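首页 小说 散文 旧刊 投稿 关于

十月 文/灰格

第七间

我在 Tollent 的第七间干了一个秋天。第七间是客厅。第三间是厨房,第五间是洗衣房,别的我没进去过。

工作是这样的:先把垃圾撒在地毯上,然后坐到操作台后面,戴上头显,用两只手柄把垃圾收进桶里。收完按绿键,这一条就存下了。再出来,把桶倒空,把垃圾重新撒一遍。收的时候是机器在收,撒的时候是我自己撒。机器叫 Husar,要数据的公司叫 Birkmont,我只在合同抬头上见过这个名字。合同写得很清楚,第七间要交 1,000 条合格的。

一条最长 600 秒,超过了自动作废。熟手用不了这么久。我头一个星期总是超,因为捏不准纸巾。纸巾贴着地毯,夹子下去浅了夹空,下去深了顶着地面,机器会自己停住,报一声响。后来我学会先用一边把纸巾往上拨,拨出一个角再夹。教我的人说这个动作好,让我以后都这么做。

垃圾装在一个收纳箱里,有瓶子、纸杯、零食袋、纸袋、纸巾。纸巾每天换新的,别的一直用到破。说是垃圾,里面没有一样是真被人喝过吃过的,瓶子和杯子拿来就是空的。我闻过那个薯片袋,没有味道。

审核在 Kevico 上做。我们只看得到结果:合格是绿的,不合格是红的,红的后面带一句话。我收到过的有“动作中断”“目标物滚出视野”“夹持后掉落未重试”。掉了不要紧,掉了捡起来仍然算合格,据说还更好,因为机器也得学怎么把掉了的东西捡起来。但是不能故意掉。有个星期我们几个都故意掉了几次,全部变红,附的话是“掉落不自然”。

我问过带班的,故意的和不故意的怎么看得出来。带班的说,你自己看一遍就知道了。

我回去看了一遍。确实看得出来。故意掉的时候,夹子松开以前手就已经不动了,等着它掉。

到第 168 条,我收到一句没见过的话:“布置重复。”

那条我做得很顺,没有掉,也没有报响。我把它翻出来看,又把前面的几十条一起翻出来看。我以为自己每次撒得都不一样。瓶子靠墙,纸杯远一点,袋子在左边,纸巾落在最近的地方。换一条再看,瓶子还是靠墙,袋子还是在左边。有时候杯子和袋子换了位置,有时候多转了半圈,大体上就是那一摊东西。我站在收纳箱旁边,右手抓,往左边扔,扔出去就是这个样子。

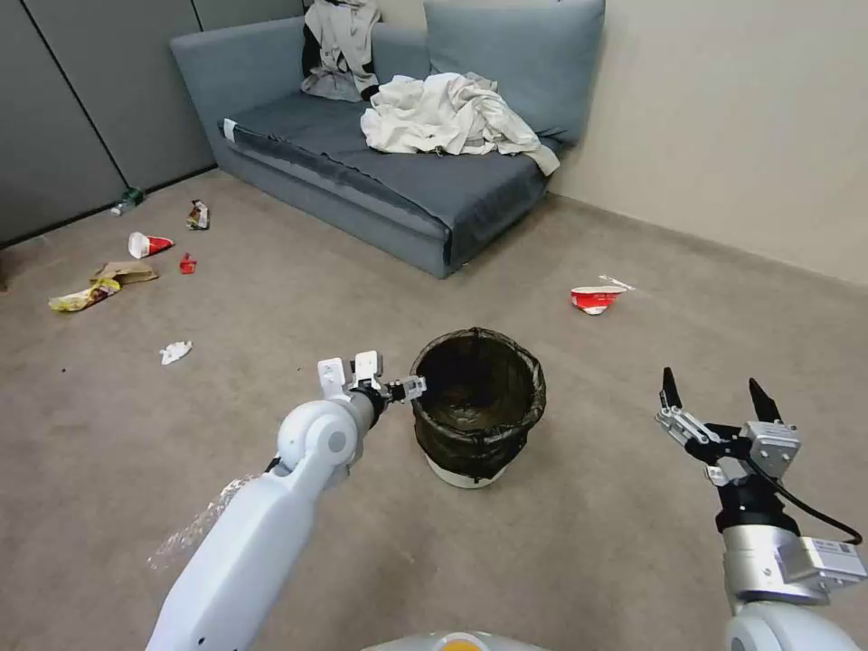

撒垃圾这件事没有培训。收垃圾培训了两天,连手肘抬多高都讲过,撒就是一句“随便撒”。我把画面停在两只夹子伸到桶边的地方看了很久。瓶子倒在墙根,黄色的薯片袋挨着压扁的棕色纸袋,几乎所有东西都偏在沙发左边,右边地上孤零零倒着一个红白纸杯。那个纸杯我有印象。每一次撒完,我都觉得右边太空,就补一个杯子过去。我把这当成随便。

带班的让我重写一份布置,说写下来就不会重复了。我写了十二种。第一种,全在右边。第二种,沿墙一排。第三种,一半在沙发上。写到第六种就开始编不出来,后面几种都是把前面的倒过来。交上去,带班的看了说,人不会把垃圾沿墙摆成一排。

我说那人是怎么扔的。

带班的说,你家里没有客厅吗。

我家里有客厅,和我母亲一起住。那天晚上回去是八点多,她在里屋听广播。我没有开大灯,站在门口看了一会儿。茶几底下有一张超市小票,叠成很小的方块,她习惯这样叠。橘子皮在一张报纸上,报纸在椅子上,椅子朝着窗户。沙发扶手上搭着我早上换下来的外套。遥控器旁边有一颗扣子,白的,四个眼。电视柜前面的地上有一粒药。

药是她的降压药,应该是从手心里漏下去的。她一天吃一粒,漏了这一粒,那么今天或者昨天就少吃了一粒。我捡起来去问她。她说吃了。我说那这粒是哪来的。她想了想,说那可能是没吃。

我拿了一支笔,在小票背面画了客厅的样子,哪里有什么都标上。我母亲出来倒水,问我画什么。我说单位要的。她看了一眼,说药不用画上去吧。我就没有画药。

第二天我照着小票撒。没有橘子皮,用纸巾代替。没有报纸,用压扁的纸袋。椅子也没有,就放到沙发垫子上。外套有现成的,沙发靠背上本来就搭着一件白衣服,我们从来不去动它,收垃圾的时候也不能碰,碰了算错。机器得知道衣服不是垃圾。至于它怎么知道,我不清楚,我只管一千条里面没有一条去夹衣服。

那天做了十九条,都是绿的。

后来我每天晚上回去都画。我母亲知道了,有时候会提前把东西收掉,怕单位的人看见家里乱。我跟她说没有人看见,只看见一堆袋子和杯子。她不太信。有几天客厅很干净,我没有东西可画,就问同组的人家里什么样。有人家里养猫,瓶盖全在冰箱下面。有人跟别人合租,公用的客厅里什么也不留,垃圾都在各自的床边。还有一个人说他家地上从来没有东西,我们都不作声,他过一会儿又说,阳台上有一点。

我把这些都撒过。瓶盖那一次我把小东西都塞在沙发前沿底下,夹子伸不进去,报了七次响,作废。带班的说这种以后不用做了,机器够不到的地方不用教。

做到六百条出头,Birkmont 那边送来一个训练过的版本,装在 Husar 上,让我们看它自己收一遍。操作台后面没有坐人。带班的让我撒,因为我撒得最好。我从收纳箱里抓了一把,没有照图,随手撒的。撒完觉得右边太空,又补了一个杯子。

它先停了一下,然后动了。瓶子收得很利索,纸袋夹了两次。到纸巾那里,它把一边夹子放低,轻轻往上拨了一下,拨出一个角,再夹起来。有人回头看我。我那时候嗓子有点紧,就去拿了杯水。

最后剩右边那个纸杯。它转过去,右手伸到杯子上方,停住了。停的时间不短,屏幕上秒数一直在走。带班的以为死机,手放到了急停上。然后它下去夹住了杯子,放进桶里。

大家都说不错,就是最后那一下犹豫,不知道是哪里的问题。带班的在表上写:末段停顿,原因待查。

我没有说话。回到座位上,我把自己的旧数据调出来,从第一条往后看。右边的杯子我总是留到最后。每次夹它以前,我都停一下。我记得那一下是在干什么:最后一件了,夹完就得摘头显,起身,倒桶,再撒一遍。人坐在那里,不想起来,就停了。在 Kevico 上这些全是绿的,动作没有中断,只是慢。

带班的下班前来问我,一千条还差多少,月底能不能交。我说能。又问末段停顿是怎么回事,你做得最多,有没有想法。我说可能是杯子离得远。带班的点点头,把这一句记上去了,后来真的让我们补了一批杯子离得远的。

补的那批我都没有停。最后一件一到手边就夹,夹完就按绿键。有一条太急,杯子碰在桶沿上弹出去,滚到沙发前面,我又去捡了一次。是真掉的,绿的。

交齐那天是下午四点。收纳箱要退回仓库,里面的东西按单子点一遍。薯片袋裂了一道口,纸杯瘪了一个,带班的说照实写损耗。我写完,去把桶里的袋子换了新的,翻边套好,放回地毯中间。

晚上到家,我母亲已经睡了。茶几上放着一张叠小的小票,打开是空白的那面朝外,她在旁边压了一支笔。客厅里的东西比平时多一些:橘子皮,两个纸团,一只袜子。袜子离沙发很远。

我把橘子皮和纸团收了,袜子放进洗衣机,又趴下去看了看电视柜前面的地。没有药。

返回顶部 | 来稿与转载请用站内信箱联系 | 版权归作者所有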